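3.2 Set-up of the simulated kitchen cell

The Henell cell is reset to one starting layout before each block of 30 trials. Both hands begin at the sides of the worktop, clear of the drawer.
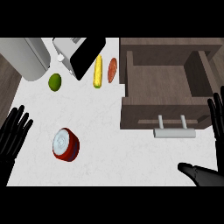

Figure 4. Simulated view of the cell, with the drawer open and food items on the marble worktop.

Joint offsets for both hands are checked after every 22 blocks. Where a finger fails the check, its offsets are reloaded from the April settings and the block is run again.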